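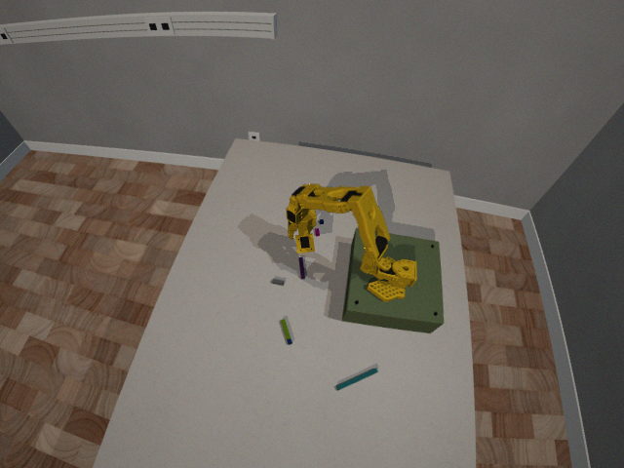

**Figure 2.** Simulated workspace with the arm on its mounting block and small colored pieces on the table.

### 3.2 Plant material and site preparation

Seed of two woodland perennials, foamflower (*Tiarella cordifolia*) and wild ginger (*Asarum canadense*), was obtained from the Stineleck nursery in June and stored moist at refrigerator temperature until sowing. Foamflower seed was surface-sown and left uncovered. Wild ginger seed was sown fresh at a depth of one centimeter, as it loses viability quickly when allowed to dry. Trays were kept in an unheated shade house through the winter to meet the cold requirement of both species.

Seedlings were moved to the Kerr tract on 5th March, before canopy closure. The tract is a north-facing slope under mature tulip poplar and white oak, with an acidic silt loam over weathered schist. English ivy had been cut and pulled from the lower half of the slope in two earlier seasons. The upper half had no record of ivy. We treated this difference as a blocking factor and did not attempt to correct for it by adding topsoil or fertilizer.

A total of 300 seedlings were planted in equal numbers by species. Plots were separated by unplanted strips wide enough to keep wild ginger rhizomes from crossing between treatments during the study. Leaf litter was raked aside before planting and returned by hand in the litter treatment. In the bare treatment it was removed from the plot and kept off by monthly raking. Each plant was watered once at planting and not again.

### 3.3 Survival and spread

Survival was scored at the end of the second growing season. A plant was recorded as alive if it carried at least one green leaf or a firm crown. By this rule, 213 plants survived. Losses were heavier in the bare plots, where frost heaving had exposed the roots of many foamflower seedlings by the first spring. Wild ginger was less affected, but the surviving plants in bare plots carried smaller leaves and had shorter rhizomes.

The effect of previous ivy cover was weaker than at the Mikedside site, where ivy had been treated with herbicide instead of pulled. Resprouting ivy was found in 7 plots and was removed at each visit. Deer browsing was limited to foamflower flower stalks and did not change the survival scores. Spread by runners was measured only for foamflower, from the center of the parent crown to the farthest rooted daughter plant. Runners that had not rooted at the time of scoring were excluded.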